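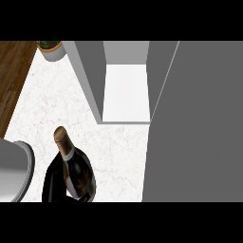 Ohemaa Osei reckons you should get the sealer question settled before you hand over a deposit, and I'd go along with that, but I've read her post three times and I'm still not sure whether marble is worth the bother at all. So I'm asking properly.

Home > Kitchens > Benchtops > Ask the neighbours

Is sealing a marble benchtop worth paying for?

We're getting a white marble top and the shop (Clidlow, out past the highway) wants $984 for what they call a lifetime seal. The fellow there says one treatment and we'll never have to think about it again. He also said lemon juice wouldn't touch it afterwards, and that's where he lost me. My mum had marble in the bathroom for years and everything marked it, including her hair dye and some fancy vinegar cleaner my uncle gave her.

I can buy a bottle of Salano sealer for a lot less and wipe it on myself. Is there anything in the expensive one that isn't in the bottle? The brochure has plenty of drawings of little shields and no ingredients. I asked for the data sheet and was told it was "commercial". We cook every day, lots of tomato and lime, and we have two teenagers who wouldn't use a chopping board if you paid them.

Posted by limeandsalt

Nkrumah Nutsugah

I fitted stone for 11 years and I'd keep your money. A sealer that soaks in slows down staining. Oil, wine, coffee and turmeric take longer to get into the stone, so you have time to wipe them up. It does nothing much about etching, and etching is what lemon does. The acid eats at the surface itself and leaves a dull mark, sealed or not. Anyone telling you otherwise about an ordinary soak-in sealer is either confused or on commission.

There are film coatings that do hold acid off. They sit on top like a skin, they cost more, and they can scratch or lift. Maybe that's what you're being quoted for, but then he ought to be able to say so. Ask him straight out whether it soaks in or sits on top. If he doesn't know, you've got your answer about the lifetime part as well.

Then read the warranty. The ones I used to see ran to up to 300 words of things they didn't cover, and acid was nearly always in there, along with heat, "misuse" and the wrong cleaner. One had to be re-inspected every June at the owner's cost or it lapsed.

For doing it yourself: clean the top, let it dry out overnight, wipe the sealer on, give it the time on the label, then buff off every bit that hasn't soaked in. People skip the buffing and get a sticky haze, then blame the bottle. To see if it needs another go later, leave a few drops of water on it for ten minutes or so. If the stone goes dark underneath, reseal.

Also, ask for a honed finish. Etch marks still happen but they're much harder to see than on a polished one.

bench_warmer

We paid for the Jimar treatment and it's been great, no complaints, colour is still lovely. Would recommend. We don't cook a lot though.

Ohemaa Osei

No complaints from somebody who doesn't cook isn't much of a test, with respect.

I'll stick to what I said in the other thread. Get it in writing before the deposit, with the product name and whether it covers etching. I asked 2 shops that very thing. One went quiet. The other, Lobo, told me flat out that no, it doesn't, and offered me an offcut to take home. I left half a lemon face down on it while I had dinner and there was a pale ring you could feel with a fingernail. I bought from them anyway, unsealed, and did it myself the next weekend.

Do I like it? Mostly. It has marks all over the bit near the stove -- I've stopped minding, my husband hasn't. If your teenagers are anything like mine and a ring from a glass of juice is going to bother you, I'd be looking at something other than marble, and no amount of sealer changes that. Ask Clidlow for an offcut too, treated with their stuff. If they won't give you one I'd want to know why.

Last updated July 8, 2018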